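**Automation at the Deltisholm linen works** refers to the introduction of two-armed robot cells at a commercial laundry in Deltisholm, which supplies hotels and care homes. The cells were bought to take over the handling of pillows and small cloths. Whether they have done so depends on who is asked.

## Background

Before the change, finishing work was done by hand at long tables by a staff of 25. The owner, Sarnitz, announced the first cell in December and said it would free workers from "repetitive strain." No figures on strain injuries at the plant were released, then or later. The arms were supplied by Talavera and the control software by Boria.

## Output claims

Sarnitz gave a target of 3000 pieces per week for the finishing room. The best week it has reported is 2494, a total that includes pieces finished by hand. The company has not published a separate count for the cells, so the share of work done by the machines is unknown. Its press material uses the phrase "fully automated finishing," although people still load the cells, clear them and check the folded goods.

## Effects on staff

Two jobs were retitled "cell attendant" at the same rate of pay. Attendants stand for most of a shift, and their breaks now follow the machine's schedule. Mortimer Rosenthal, a former shift lead, wrote in a staff newsletter that the hard part of the job had always been telling a stained pillow from a shadowed one, and that this was still left to people. Sarnitz replied that inspection would be automated "in the next phase" and gave no date.

Supporters point to less lifting at the tables. Critics answer that the lifting moved to the loading carts.

## Equipment

Each cell is a boxed enclosure with a pair of arms mounted on a platform at one side of the work surface. Soft goods are a known difficulty for machines of this type, as fabric changes shape whenever it is touched.

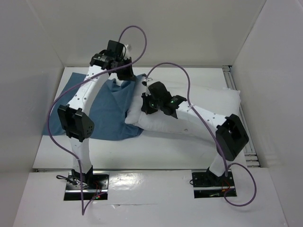
*Two-armed cell with a pillow and a blue cloth; the right gripper is pressing into the pillow.*

## See also

- Industrial laundry
- Deskilling
- Machine pacing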